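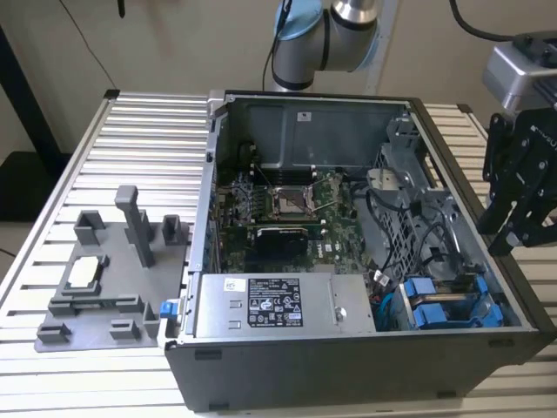 1 min read

August, match-tracking log, Stano ground. Re-ran the Entwistle under-19 game through Jinside at 320 frames per clip. Pass count for the home side came out at 139, three short of the hand tally. All 3 misses are throw-ins taken quickly.

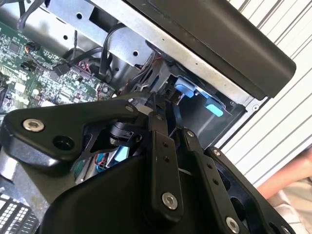 Offside line still drifts when the far touchline is in shade. Recalibrated on the corner flags, no change. Grumero export rejects the 1975 pitch plan; redraw the penalty areas first.

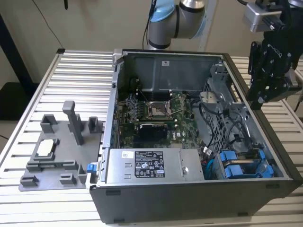 Tower open on the bench, CPU socket empty.

Next: second half, same settings.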